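Neltton 7 standby drain after the December firmware

Forum: Phones > Neltton > Battery and Charging

tarn_lo
Has anyone else measured idle drain on the Neltton 7 since the December update? Mine used to lose 2 percent overnight in airplane mode off, Wi-Fi on, sync on. It now loses between 9 and 14. Same SIM, same apps, same charger. Battery stats put most of it under "Mobile network standby," with no single app near the top.

Tried so far: cache clear, network settings reset, SIM pulled and reseated. No change.

fyousafzai
Which build? There are two December builds in circulation, ending in 192 and 221. The 192 build shipped with the new modem firmware and the 221 build replaced it in some regions a little later. Check under Settings, About, Baseband. The last three digits are what you want, and the main version string is the same on both so ignore it.

tarn_lo
Ends in 192. The updater says I'm current.
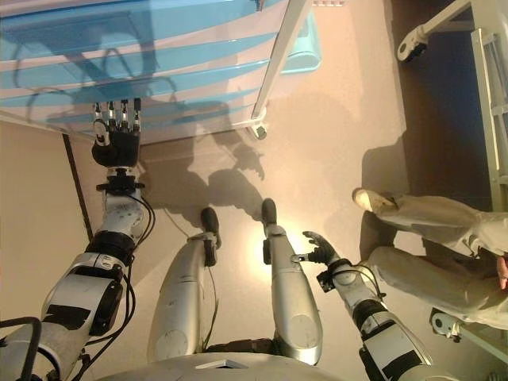

It is a carrier unit, if that matters. I bought it on contract from Usmani and their updates have always trailed the unlocked ones.

fyousafzai
It matters. Carrier units get the modem package separately. On my unlocked unit the 192 build held the radio awake after every handoff between LTE and 5G, and 221 stopped it. You can confirm without extra tools: set preferred network type to LTE only, leave it overnight, compare. If the drain falls back to normal, it's the handoff problem.
- Farzana Yousafzai

bexley_ohm
I don't buy the modem theory. I'm on 221 and still see 8 percent overnight. In my case it was the always-on display. The update turned it back on and changed the schedule from "tap to show" to "always." Two minutes in settings and I was back to normal. People jump to baseband every time there's a bad battery thread.

fyousafzai
Always-on display is counted under "Screen" in the stats. The original post says mobile network standby. Those are separate entries and the phone does not mix them up. You had a different problem.

bexley_ohm
The stats on this phone have never been reliable. They didn't add up to the total on the previous model either.

Zorica Petek
They don't add up because anything under one percent is dropped from the list. The large entries are fine. I logged mine against a USB meter for a week of charge cycles and the top three were close enough to use.

For the original poster: the free version of Fotirton will log radio state with the screen off. Look for long blocks marked "connected" with no data moving. A healthy phone drops to idle within a few seconds. Turn off its own cloud upload first or you will be measuring the logger.

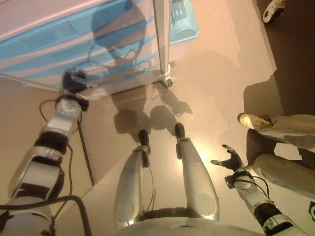 Photo: Z. Petek

Also check signal strength where the phone sits overnight. A weak 5G cell produces the same symptom on any build. I moved mine from the back room to the hallway and gained 3 percent before changing a single setting.

tarn_lo
Ran LTE only last night. Lost 3 percent from 11 p.m. to 6:30 a.m. Put it back to auto this morning and it dropped 4 percent before lunch without being touched. Fotirton shows the radio connected for blocks of up to 20 minutes.

fyousafzai
That matches what I had. Stay on LTE only until Usmani pushes 221.

kestrel55
Can you flash the unlocked 221 package over a carrier unit? There's a copy on Zestatby.

fyousafzai
I would not. The package checks the region code, and the version on Zestatby has the check removed. If it goes wrong you lose the modem partition and the warranty with it.

bexley_ohm
I flashed that one on my spare. It works, VoLTE included. Back up the modem partition first.

Zorica Petek
Which carrier is the spare on? VoLTE profiles are in the same package, so a result from one carrier doesn't carry over to Usmani.

bexley_ohm
Prepaid, not Usmani. Fair point on the profiles.

tarn_lo
Not flashing anything. Usmani support says the update is "in testing" and gave no date. Staying on LTE only. Will post the baseband number when it changes.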